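Periodic Inspection Checklist: Pressure Transmitters and Impulse Lines, Unit 2
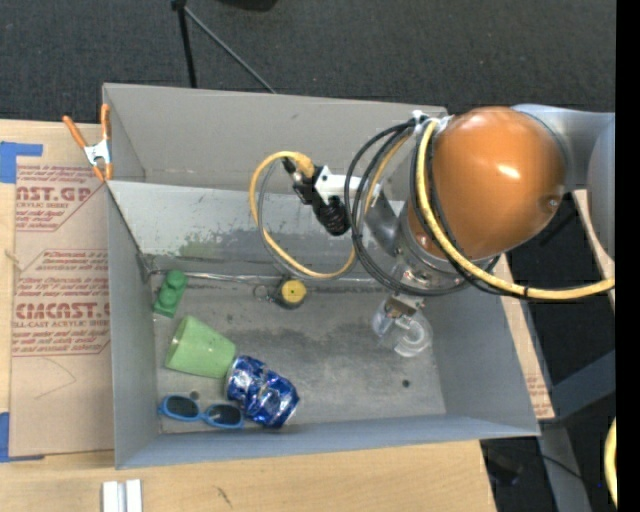 Tivesstead, March

Inspector: Renji Takagi
Reviewed by: Ilham Hidayat
Scope: gauge and differential pressure transmitters on the Calto feedwater skid, including manifolds, impulse tubing, junction boxes and cable entries. Level switches and temperature loops are on a separate sheet.

Status codes: OK = acceptable. C = acceptable with comment. F = fault, action required. NA = not applicable.

Section 1. Before starting

1.1 Work permit signed and posted at the skid. OK
1.2 Control room informed, affected loops placed in manual. OK
1.3 Trip functions bypassed and bypass entered in log. C
Comment: Bypass on PT-137 was entered under the old tag number. Log corrected before work began.
1.4 Reference gauge within calibration date. OK
1.5 Eye protection and gloves worn for all venting. OK

Section 2. Transmitter body

2.1 Tag plate present and readable. C
Comment: Plate on PT-15 is legible but held by one screw. Second screw to be fitted.
2.2 Housing free of cracks and corrosion. OK
2.3 Cover threads clean, O-ring in place, cover fully seated. F
Comment: O-ring on the terminal side of PT-137 has a flat spot and a nick. Moisture marks on the inside of the cover. Terminals dry at time of inspection. Replace the ring before return to service. Do not reuse the ring from the display side, which is a different section.
2.4 Vent port on gauge units open. OK
2.5 Mounting bracket tight, no visible movement by hand. OK
2.6 Ground screw tight and free of paint. C
Comment: Paint under the ground lug on PT-15. Cleaned to bare metal and retightened.

Section 3. Manifold and impulse lines

3.1 Isolation valves turn freely through full travel. C
Comment: Low side isolation valve on the differential unit is stiff in the last quarter turn. Usable. Repack at the next shutdown.
3.2 Equalizing valve holds when closed. OK
3.3 Tubing slope continuous toward the transmitter for liquid service. F
Comment: High side line sags between the second and third clamps. Trapped gas at this location would give a zero shift that changes with temperature. The drift noted by operations is consistent with this but is not proof of it. Add a clamp and restore the slope, then repeat 4.1.
3.4 Fittings free of leaks at line pressure. OK
3.5 Tubing clear of hot surfaces and sharp edges. OK
3.6 Lines vented until a steady liquid stream is seen. OK

Section 4. Function check

4.1 Zero reading with manifold equalized. C
Comment: Differential unit outside the zero limit as found. Trimmed and left within limit. Result is provisional until item 3.3 is closed.
4.2 Span check at 200 psi against reference gauge. OK
4.3 Output follows rising and falling pressure without sticking. OK
4.4 Damping setting matches data sheet. C
Comment: Data sheet and transmitter disagree on PT-15. The Kodier configuration file agrees with the transmitter. I. Hidayat to confirm which value is intended. Setting left as found.
4.5 Loop supply voltage at terminals within range under full output. OK
4.6 High and low alarm points tested to the control room. OK

Section 5. Cable and junction box

5.1 Cable glands tight, unused entries plugged. F
Comment: Plastic shipping plug still fitted in the lower entry of the Foulkes junction box. Not rated for the area. Replace with a certified metal plug.
5.2 Shield grounded at one end only. OK
5.3 Terminal screws tight, no loose strands. OK
5.4 Wire markers match loop drawing. C
Comment: Drawing 1632 shows the positive and negative terminals reversed for PT-137. Field wiring is correct. Drawing to be marked up.

Section 6. Return to service

6.1 Manifold valves in operating position and handles secured. OK
6.2 Bypasses removed and log closed. C
Comment: Closed for all loops except PT-137, held open pending item 2.3.
6.3 Loops returned to automatic by control room. C
Comment: PT-137 remains in manual.

Open actions

2.3 Replace cover O-ring. R. Takagi. Before return to service.
3.3 Add clamp, correct slope, repeat zero check. R. Takagi.
5.1 Fit certified plug. R. Takagi.
4.4 Confirm damping value. I. Hidayat.
5.4 Mark up drawing. I. Hidayat.
3.1 Repack valve. Next shutdown.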